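Gretilard two-finger gripper kit: purchase review after four months on the bench

Reviewed for: small assembly and service cells, single arm, light parts
Price paid: 872 for the kit, before spares
Supplied by: Drurnura

We bought the Gretilard kit to handle small consumer goods, mainly plug-in air fresheners with screw-in refill bottles. The parts are light, glossy and oddly shaped, and they are a fair test of a general-purpose gripper. The kit covers the gripper body, one pair of fingers with gridded pads, a wrist camera bracket and cables. The arm and controller are separate purchases.

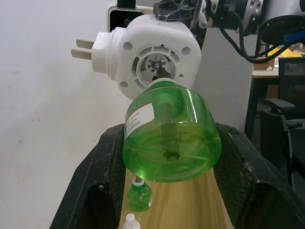
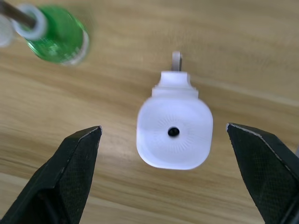

Wrist camera views. First: diffuser with green refill bottle attached, held by the gripper. Second: white plug-in unit on the wood surface, fingers open on either side.

Grip and pads

The gridded pads hold smooth plastic well at low force. We had no cracked housings. A diffuser with a full bottle hangs bottom-heavy, so the grip point matters more than the force setting. Picking by the rounded body gave the best results. Picking by the plug housing allowed the part to swing during fast moves, and we ended up limiting speed for that case.

The pads wear. Light marks show along the ridges of the fingers, and the tips scuff first. The scuffing has not affected grip so far, but a spare pair should go on the first order. Drurnura quoted us 31 days for fingers bought separately, against no extra wait when they ship with the kit.

Camera bracket

The bracket is stiff and held its calibration between checks. The mounting position gives a usable view of both fingertips during approach. With a large part in the grip, the part itself blocks much of the view below, and anyone planning to place one item onto another should budget for a second, fixed camera. We did not, and added one in March.

Prongs are a weak point for vision. They are thin and reflective, and seen end-on or edge-on they are easy to lose. Diffuse lighting helped more than any change to camera settings. Allow for a light panel in the quote.

Cabling

The supplied cables are long enough but need managing. Slack loops at the wrist can catch on tall fixtures. Clips are not included. Ours came from a hardware store and cost very little, but the time spent routing and testing was most of an afternoon.

Fixtures

The kit includes no part holders. For bottles, plan on side walls high enough to stop tipping and far enough apart to leave finger clearance. We went through several versions before settling on a spacing. A buyer with no in-house shop should get a price for fixtures at the same time as the gripper.

Compared with the Zerkix

We had a Zerkix unit on loan for 30 days. It opens wider and has force feedback as standard. It is also heavier, and on our small arm the extra mass cut into the payload. For parts of this size the added opening was of no use. If the part mix includes boxes or large bottles, the Zerkix is the better choice.

Budget notes

Order with the kit: one spare finger pair, cable clips, a light panel.
Price at the same time: fixed camera, part holders.
Leave out: the extended service plan. The routine work is pad cleaning and a screw check, and the manual covers both.

Rating: 4 out of 5. One point off for the lead time on fingers and for a parts list that leaves out items most buyers will need. We have ordered a second kit for the Sachdeva cell, with two spare finger pairs this time.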